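I started to sell my classroom worksheets in October, and I want to write down how it is going, mostly for the teachers who asked me by email. English is my third language, so please be patient with my commas.

My first product was a set of 18 reading cards for second grade. I made them for my own pupils at Araya, where I taught for 12 years. Etenesh Lemma, who had the room next to mine, used them too and told me which ones were too hard. She was right about the card with the two rivers. I wrote it again three times.

The store is called Dumesier. I chose the name late at night and now I am used to it - my sister still can't spell it.

What surprised me is how long the cover page takes. Making the cards is the part I like. Then I spend a whole evening choosing a font, and the next morning I change it back. Haiyan Lu sells math games and she gave me good advice: make one cover, keep it, and change only the color and the title. I do this now and I sleep better.

I also stopped giving a discount every week. Buyers were waiting for it, and I was tired of changing prices. Now I do it twice a year, up to 20 percent.

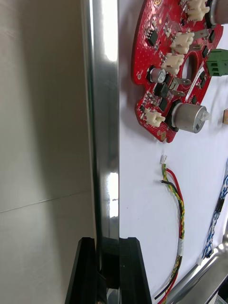

The next set will be about writing short letters. Half of it is ready. I still need a page for children who write with the left hand, because the lines on my old one were too close to the edge. If you teach second grade and want to try the letters with your class before I put them in the store, leave a comment and tell me how many pupils you have.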